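Noststead Open Floor: Set-up Guide
Section 7. Preparing a standing position

This section covers lighting, storage and voice headsets for one standing position on the open floor. Complete Section 6 (power and floor boxes) first. Where a position adjoins the mezzanine or the stairs, the cautions at 7.2 also apply.

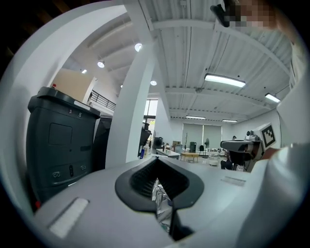
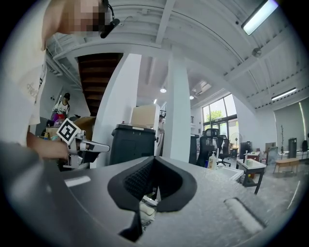 Fig. 7-1. Open floor. First view: hanging light fixtures, column and mezzanine railing. Second view: wooden staircase, pillars and black cabinet; headset worn with boom microphone.

7.1 Choosing the position
1. Find the nearest column and note its number from the floor plan in Appendix B. All positions are recorded by column number.
2. Keep 400 mm clear on every side of the column. Tripods and other free-standing supports may stand closer during set-up, but must be moved out before the position is handed over.
3. Turn the position so that the user stands side-on to the window.
4. Check that the route to the stairs can be walked without stepping over a cable. Re-route if it can't. Cable covers are not accepted on the stair route.

Note: Positions may share a column. Where they do, record both under the same number and add the letter N or S.

7.2 Stairs and mezzanine
CAUTION: Do not store anything on the treads or hang anything from the railing, including coats, cables and signs.

1. Walk the underside of the stairs and mark the point where headroom becomes low. Use the yellow floor tape.
2. Standing work is not permitted on the low side of the tape. Tables and shelving are permitted if they are used from the open side only.
3. Where the position lies below the mezzanine edge, fit the toe board supplied with the Gauthier railing kit. Tighten the clips by hand, then a quarter turn with the key.
4. Pull each clip downward. Replace any clip that moves.

7.3 Lighting
The recessed lights and the hanging fixtures are on separate circuits. The wall panel labels them R and H.

1. Switch on circuit H and allow the fixtures to reach full output.
2. Stand at the position facing the work. Look for your own shadow across the work area.
3. If the shadow falls on the work, move the position toward the nearest hanging fixture and check again.
4. Switch on circuit R. Leave both circuits on while the position is in use.
5. Repeat step 2 after dark. A position that passes in daylight can fail at night, most often on the window side.

Note: Do not adjust the suspension of a hanging fixture. Requests to move one go to the building operator on form 11.

7.4 Cabinets and cartons
1. Place cabinets between columns with the doors facing the walkway.
2. Level the cabinet using the front feet. The rear feet are fixed.
3. One layer of cartons may be kept on top of a cabinet. Do not stack a second layer.
4. Set cartons back from the front edge, with the label outward.
5. Drinks bottles are kept off cabinets, machine housings and the tops of floor boxes. Bottles left at the foot of a column are to be removed at the end of the shift.

CAUTION: A carton that overhangs a cabinet can be pulled down by a passing sleeve or strap.

7.5 Voice headsets
Steps below are for the Trorkarer single-boom headset. For other models, see the leaflet packed with the headset.

1. Charge the headset fully before first use.
2. Put the headset on and set the headband so that the ear pad sits flat.
3. Swing the boom down toward the mouth. Stop at the corner of the lips and do not bend the boom further.
4. Hold the side button for 2 seconds. One tone confirms that the headset is on.
5. Speak at a normal level and have a second user confirm the signal from the far end of the floor.
6. If the signal drops behind a column, change to the other channel and repeat step 5.

Note: A cap may be worn under the headband. Refit and repeat step 3 if the cap is taken off or turned.

7.6 Record
Enter the column number, lighting result and headset channel on the position card, then fix the card to the side of the nearest cabinet. Send a copy to Wirnaditz. Cards are renewed each March, or sooner if the position is moved.

Issue 2, September 2024
Continue to Section 8, Closing a position.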